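Workshop tips: taking a desktop tower apart without losing track of it
Updated 2025-04-15

Most of the trouble with an old office desktop comes from poor order of work. The notes below assume a standard tower, one cross-head screwdriver and a clear bench.

Before opening
Shut the computer down, switch off at the wall and pull the mains lead. Hold the power button in for a few seconds to drain what is left in the board. Do not open the power supply itself under any circumstances.

Lay the case on its side with the removable panel uppermost. Working on an upright tower puts sideways load on the graphics card and makes dropped screws harder to recover. A slatted bench is stable enough for the case, but small screws will go through the gaps, so keep a lidded tin to hand.

Order of removal
Photograph the cable runs first. Take off the data and power leads by the plug, never by the wire. Drives in caddies come out next; coloured plastic usually marks the parts meant to be released by hand. The cooler follows, with its screws loosened a little at a time in a diagonal pattern. If it will not lift, twist it gently to break the paste – a straight pull can bring the processor out with it.

Unhook the socket lever, raise the bracket and lift the processor by its edges. Close the bracket again afterwards and fit a socket cover if you have one. Bent contacts in an open socket are rarely worth the time to repair.

Parts tray
Give each part a fixed place. A shaped tray is better than a flat one, as a processor in its own recess cannot slide and a drive held in a slot takes up very little bench. 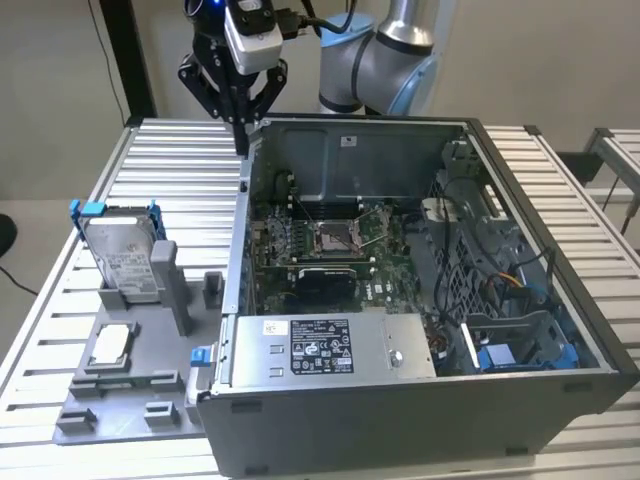
Drive in its blue caddy and processor in the tray, left of the open case. Graphics card still fitted.

Wyn Mostyn prints his trays in plain grey and writes the part names on with a paint pen. The first one took 13 hours and the slot was too tight; allow a millimetre of clearance for the caddy.

Cleaning
Use a soft brush and short bursts of air. Hold fan blades still while blowing. Wipe old paste from the heat spreader with isopropyl alcohol on a lint-free cloth and let it dry fully before refitting.

Refitting
Match the corner mark on the processor to the mark on the socket. It should drop in under its own weight. Put back fresh paste, then the cooler, then the drives. Check that no lead can touch a fan before the panel goes on – a cable tie on the longer bundles is usually enough.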